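Wirninstead Fountain and Water Garden Group
Minutes of the April meeting, Hollthorpe Hall

Present: Lucyna Grabowska (chair), Stuart Marsden, Derek Lambert, Colin Hulme, Wayne Fairclough (minutes)

The chair opened the meeting at 7:30. Minutes of the last meeting were agreed with one correction – the Flallano pump was serviced, not replaced.

1. Lower basin
Derek reported the basin is losing water overnight. He thinks the joint by the overflow has failed. Colin will drain it and reseal the joint before the pump goes back on.

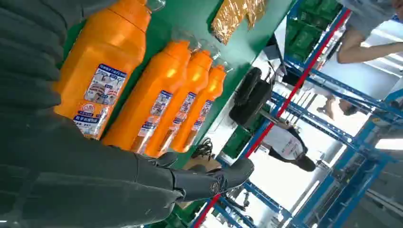 Orange bottles on the green table

2. Pump and nozzles
Stuart has two quotes for a new nozzle ring. The cheaper one is $400 and includes fitting. Agreed to accept. The pump timer stays at 8 hours a day. 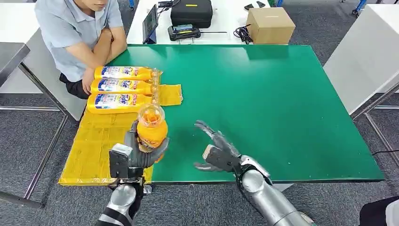
A bottle held upright at the table

3. Planting
Lucyna wants the reeds cut back by a third. Wayne asked that the iris on the north side be left alone until it has flowered. Agreed.
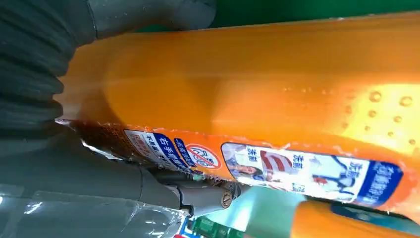

2 min read

4. Lambert bench
Derek's family has offered a stone bench in memory of his father. The site by the steps was preferred, but the ground there is soft and needs a gravel base. Colin to price 4 bags of gravel. 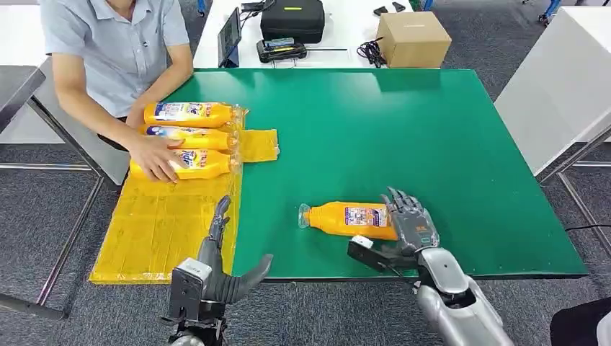

By Wayne Fairclough

5. Open afternoon
Parking is limited to 30 cars. Stuart will ask the school about using its lot. Signs to be repainted.

6. Other business
The gate key is still missing. Derek to have a new one cut.

Meeting closed at 8:45.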